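What Is Inside a Desktop Computer?
Young Makers' Pages, sheet 2: the hard disk drive
Text by Jolien Aerts. Checked by Gilles Brunet.

A desktop computer is a metal case with separate parts fitted inside it. Each part has one main job. Most of them can be taken out and replaced, so the case is built to open. This sheet deals with the part that stores your files, and with the parts that sit close to it.

The case

The case is made mainly of thin sheet metal. Thin metal bends easily if it is left flat, so it is often pressed into ridges or folded at the edges to make it stiff. You can test this with a sheet of paper. Hold it by one end and it droops. Fold it into a zigzag, hold it again, and it stays nearly straight.

Small holes in the metal let air in and out. Computer parts make heat when they work, and the moving air carries the heat away.

The power supply

The power supply is a metal box with a socket for the mains lead. The electricity from a wall socket is at too high a voltage for the other parts. The power supply changes it to low voltages, mostly 12, 5 and 3.3 volts. Wires then carry it round the case. Yellow wires usually carry 12 volts, red wires carry 5 volts, and black wires complete the circuit.

A power supply must never be opened. Some parts inside it can hold a charge after the plug has been pulled out.

The motherboard

The motherboard is the large circuit board that the other parts connect to. Thin lines of copper run across it and carry signals from one part to the next.

The hard disk drive

The hard disk drive keeps your files when the computer is switched off. The type used in desktop computers is called a 3.5-inch drive. Inside its sealed metal body are one or more round, flat plates called platters. Each platter has a magnetic coating. When the drive is working the platters spin, and a small arm moves across them to read and write. On the underside there is a circuit board that controls the motor and the arm.

The drive bay

The space that holds a drive is called a bay. A drive must be held firmly, as shaking can spoil the reading and writing. In older computers it was fixed with screws. Many newer ones use a plastic carrier, also called a caddy. The carrier holds the drive by its sides, and the drive and carrier go into the bay together.

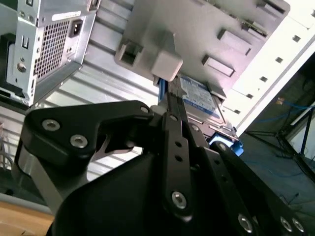
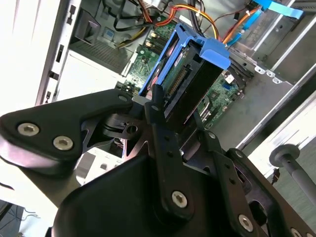
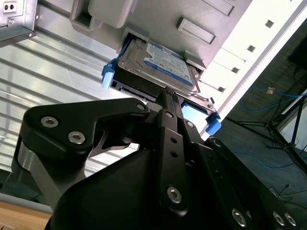
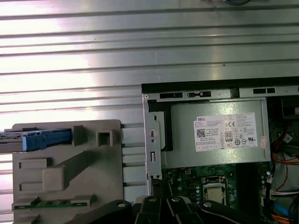
Desktop computer case: drive and power supply area.

Why some plastic parts are coloured

Several makers use one bright colour for the parts a person is meant to hold, press or pull when taking something out. Blue is common. The colour saves time, because the person doing the repair can find the right catch without reading the manual. Parts that should be left alone are usually grey, black or bare metal.

How a drive is taken out

This is a job for an adult, and the steps are given so that you can follow what is being done.

1. Shut the computer down and unplug the mains lead.
2. Remove the side panel.
3. Touch bare metal on the case. This takes away static electricity, which can damage circuit boards.
4. Pull the data cable and the power cable off the drive. Hold the plugs, not the wires.
5. Release the carrier and slide it out in a straight line.
6. Hold the drive by its sides. Do not touch the circuit board.

The drive goes back in the opposite order.

Words to know

Bay: a space in the case made to hold a drive.
Caddy or carrier: the holder a drive sits in.
Data cable: the cable that carries files between the drive and the motherboard. One common kind is called SATA.
Platter: a spinning plate inside a hard disk drive.
Static electricity: electric charge that builds up on a surface, for example when you walk on a carpet.

Sheet 3 covers memory and fans.

Page last changed 11 Nov 2025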